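Drareteck手持夹爪对比试用告一段落，新版指垫将于11月随Siliņa套件供货

Fastovby讯　在Trutonia试验场地连续开展的手持夹爪对比试用，最近完成了第二轮。主办这次试用的Drareteck今天把结果整理出来，与各位合作伙伴、老用户以及一直热心来信询问进度的朋友们分享。我们知道大家等得有些久了，在这里先道一声感谢，也请允许我们把来龙去脉慢慢说清楚。

事情要从去年的用户来信讲起。Siliņa手持夹爪推出以后，陆续有实验室和集成商写信告诉我们，夹爪本身用着顺手，可是一旦连续采集的时间拉长，手腕会酸，指垫夹薄片一类的东西时偶尔打滑，腕部相机的视野在靠近桌面时也嫌窄。这些意见写得都很细，有的还附了手绘的草图，我们读了好几遍，越读越觉得坐在办公室里改图纸是不够的，应该把几种方案摆到一起，请真正要用它的人来试一试。

于是就有了这次对比。参加试用的夹爪一共5种配置，外壳相同，区别在指垫的纹理、手柄的角度、相机的镜头以及控制器的固件。每种配置都要完成同样的20项任务，从拧瓶盖、叠毛巾、插拔接头，一直到把一枚硬币从桌面上捏起来。每项任务的评分表都由操作者自己填写，除了成功与否，还留了一大块空白，请大家随便写，写累了、写烦了、写哪里硌手都可以。
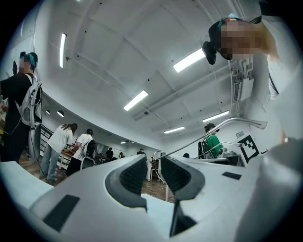 两轮试用合计收到200份评分表，读起来很花工夫，也很有意思。分歧最大的是手柄角度。第一轮里，多数操作者偏爱较直的手柄，觉得对准目标时心里有数；到了第二轮，任务时间延长，不少人改了主意，转而选择略微前倾的那一种，理由是肩膀放松得多。两种意见我们都认真听进去了，最后决定不替大家做主，前倾手柄和直手柄都会保留，订购时任选，日后想换也可以单独购买。

指垫的结果则清楚得多。试用中，细纹指垫在夹取薄片和小零件时得分最高，粗纹指垫在搬动较重的瓶罐时更让人放心，而完全光滑的指垫在两类任务里都排在后面。我们原先对光滑指垫抱有很大期望，它便于清洁，做工也漂亮，所以看到分数的那天，设计组里确实有人闷闷不乐了一下午。新版套件将以细纹指垫为标准配置，粗纹指垫随箱附赠一副，更换时用随附的小扳手拧开2颗螺钉即可，熟练以后喝口茶的工夫就能换好。

相机方面，广角镜头受到普遍欢迎。操作者反映，手靠近桌面时仍能看到两侧的物体，回看录像时也容易判断自己当时在做什么。它的代价是画面边缘弯曲比较明显，标定要多花一点时间。为此我们重写了标定说明，补充了标记板的摆放建议，也把几位试用者总结的小窍门收了进去。手头已有旧镜头的用户可以继续使用，新固件对两种镜头同样支持。

说到固件，这大概是本次试用中改动最频繁的一部分。第一轮时，控制器在夹爪快速开合后会有一点迟滞，操作者松手了，记录下来的开合角度还差着一截。工程师们当场记下情形，晚上回去修改，第二天早上再请同一批人接着试。来回几次以后，评分表里关于迟滞的抱怨明显少了。剩下的一个小问题出现在更换指垫以后，需要重新归零才能得到准确读数，我们已经把归零提示做进了开机流程，免得大家像我们一样忘记。

也有一些方案这一次没有通过。加长手柄的样机重心偏后，拿久了费劲，暂时放回了架子上；带触觉反馈的控制器大家很喜欢，可是续航还达不到我们自己的要求，会留到下一轮继续打磨。对此抱有期待的朋友，请再给我们一些时间。

新版Siliņa套件计划于11月开始供货，内含夹爪主体、细纹与粗纹指垫各一副、广角相机模块、控制器以及纸质说明书。现有用户可以单独订购指垫和相机模块，固件升级免费。完整的任务清单和空白评分表也会一并公开，欢迎各实验室拿去做自己的对比，改动题目、增减项目都没有关系，如果愿意把结果寄给我们一份，我们会非常高兴。

最后，要谢谢每一位参加试用的操作者，谢谢Trutonia场地的同事们耐心配合我们一再调整的时间表，也谢谢写信来提意见的用户。下一轮试用的主题初步定为控制器与触觉反馈，报名办法会在Drareteck网站的新闻栏目公布，没有用过手持夹爪的朋友同样可以报名，开始前会安排练习时间。

关于Drareteck
Drareteck总部设在Fastovby，从事手持夹爪、腕部相机模块及配套控制器的设计与生产，主要产品为Siliņa系列，用户包括高校实验室、自动化集成商和职业培训机构。

媒体垂询及样机借用，请通过Drareteck网站的联系页面留言，并注明所在单位和希望试用的配置。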